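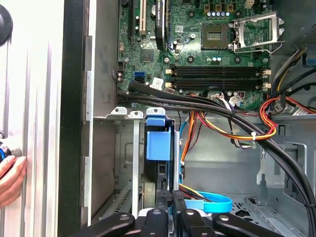

Drumby teardown set: notes on the withdrawn release

README, last changed 2020-12-07

What this is

Drumby is a set of wrist camera recordings of a two-fingered arm taking parts out of old desktop computers at the Zonthorpe workshop. There are 1474 recordings. An earlier release carried a claim that the arm "reliably stops on contact". We have removed that claim and you should not repeat it.

What went wrong

In January the arm closed on a cable bundle during a drive removal and kept pulling. The force limit was set and the log says it was active. The arm dragged the case about 700 mm along the bench before someone pressed the stop button. No one was hurt, though a person had been steadying the case by hand shortly before.

The supplier of the control software, Grirnano, put it down to a worn finger joint. We replaced the joint. The fault came back 2 weeks later with the new part fitted, so we don't accept that explanation. Our own guess is that the limit is read from the wrist sensor only while the fingers are moving, and that a slow pull with closed fingers is missed. It is still a guess. The Simiyu branch of the controller is said to fix it. We have seen no test results that show this.

Known problems in the data

- The "success" label was written by the controller itself. It marks 4 recordings as successful in which the part never left the case.
- Force readings are missing wherever the log restarted. Do not fill the gaps with zeros.
- Cables are poorly covered by the labels. Most are tagged simply "cable", whatever they connect.
- Hands enter the view in many recordings and are not labelled at all.

Use

Fine for work on recognising parts. Unsuitable as evidence that any arm is safe near people, including ours. If you run the controller that came with the first release, keep hands out of the case while the arm is powered and have the stop button within reach.

The January recordings are in the folder "withheld" and are left out of the default split.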